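**Orna questions "stain-proof for life" claims on kitchen surfaces**

Household testing group Orna said in August that it will no longer repeat sellers' lifetime stain claims in its buying guides. The group says it has asked for proof many times and has seen very little of it.
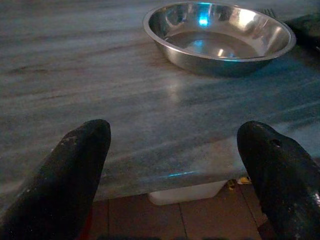 *2 min read*

Orna wrote to Parkuson and Jenimport, which both sell sealers for polished stone. Parkuson sent a brochure. Jenimport sent a one-page summary of a test on 35 samples, with no word on what was spilled on them or how long it sat there.

"Lifetime is a big word for a bottle you buy at the hardware store," said Teodoro Quintana, who edits the guides. "Whose lifetime? I asked twice and got a coupon."

Peñalver, a third seller, says its sealer holds up through 500 wipe-downs. Orna has asked to see the records. A busy kitchen could get through that many in well under a year, so the figure may be less impressive than the label makes it sound. 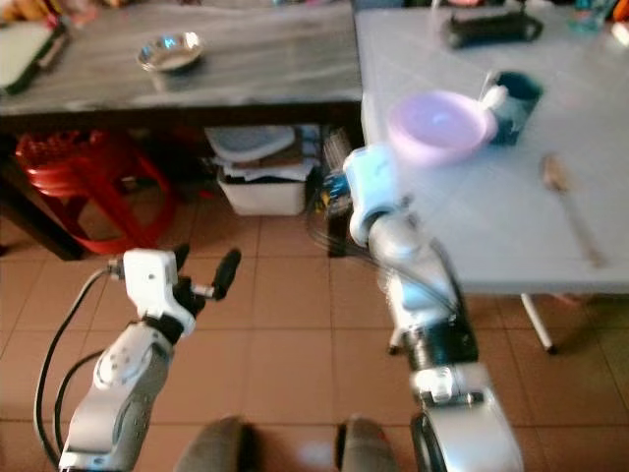
Floor products get the same treatment in the new guides. Sellers often use one set of results for counters, tile and grout, and Orna doubts that a single test can cover all three. Square terracotta-colored tiles underfoot and a white table beside them don't face the same wear, and a label that promises equal results on both should say how that was checked.

Orna will print a seller's claim only when the full test method comes with it. Products priced over $100 will also need results from an outside lab. Sellers may send documents to the guides desk at any time.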